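Window perch, take two. First one lasted until July and then the suction cups let go at 4 in the morning with Usard on it. He was fine. I was not fine. Big orange cat, loud landing, lamp went too.

So no more suction cups in this house. This time it's a shelf, screwed into the studs under the bedroom window, with a carpet top and a little lip on the front so he can't roll off in his sleep (he has done this, more than once).

What I used: one pine board left over from the bookcase, 2 metal brackets, a strip of carpet from the remnant bin, staples, wood screws. Brackets are the Plaretine ones Kári Fogh gave me when he redid his garage. Way too heavy for a cat. Good. I wanted too heavy.

Finding the studs took longer than everything else put together. The stud finder beeped at the whole wall. Ended up knocking with my knuckles and then poking a tiny nail in down low where the shelf would hide it. Three misses, then wood. Filled the holes after, you can't see them unless you get down on the floor, and who's doing that.

Cut the board so it sticks out past the sill. He likes to lie with his back against the glass and his legs hanging over and the old perch was too skinny for that. Sanded the corners round. Skipped paint becuase he chews things.

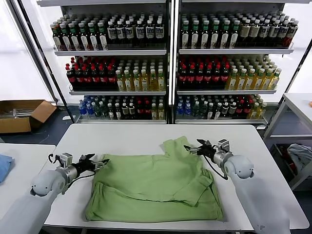
Vol. 2, No. 4

Carpet next. Wrap it tight, start stapling in the middle of the back edge and work out to the corners, same as a chair seat. I did not do that the first time. I started at a corner and got a big bubble and had to pull every staple with a butter knife. Pliers would of been smarter but they were in the car.

The lip is just a piece of trim under the carpet. Low enough to step over, high enough to stop a sleeping cat. Lærke Thygesen says hers has a heated pad on it and I should do the same - maybe in winter, if I can figure out where the cord goes. Not running it where he can get at it.

Putting it up: brackets on the wall first, level them, then set the board on top and screw up from underneath. Hold the board with your head if you're alone. Worked for me. Leaned on it with both hands after and it didn't budge.

He ignored it for two days. Sat on the floor under it and stared at the wall. Tried treats, tried the feather thing, tried lifting him up there (bad idea, scratches). Then I gave up and put his old gross blanket on it and went to make dinner, and when I came back there he was, watching the bird feeder across the alley like it was tv.

Still to do: a step on the left side, he's ten now and the jump from the dresser looks a bit stiff. Thorlacius, my other one, hasn't even tried it. She has the top of the fridge and seems happy with that.

Will post measurments if anybody wants them, they're on the back of an envelope somewhere.

Back to top | Contact | © Brerkomis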